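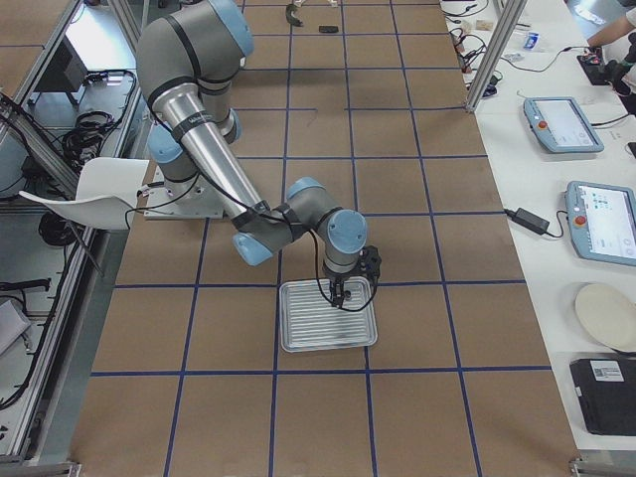
*Brown and blue, the colours I keep coming back to.*

# Jesell Quilts: stuff people ask me

**Do you take custom orders?**
Yes! I take on two at a time, so there's usually a bit of a wait. Send me the bed size and a photo of the room if you've got one (messy is fine, you should see mine).

**How long will mine take?**
A throw is usually about 5 weeks, and a queen is more like 11. Add a bit if you want hand quilting, which I do on the couch at night with the telly on.

**Can I wash it?**
Please do! Cold water, gentle cycle, mild soap, and a colour catcher for the first few washes. Dry it flat in the shade or over two lines. I keep mine out of the dryer, but my sister puts hers through on low and it's still going strong.

**What batting do you use?**
Mostly a cotton and wool blend. I can do straight cotton if wool makes you itchy, or bamboo if you're up north and only want something light.

**Will you finish a top my nan started?**
I'd love to. I've done a few of these and I always get a bit teary. Post me a small piece of the leftover fabric too, if there is any, so I can match the greys and creams properly for the binding.

**Do you sell patterns?**
Two so far. Flakley is the easy one, all big rectangles and narrow sashing, and you could knock the top over in a long weekend. Chiriac has curves, so maybe don't make it your first!

**Are you at the markets?**
Only in April, when it's cool enough to stand in a tent all day. The rest of the year I'm in the sewing room, and email is the best way to get me.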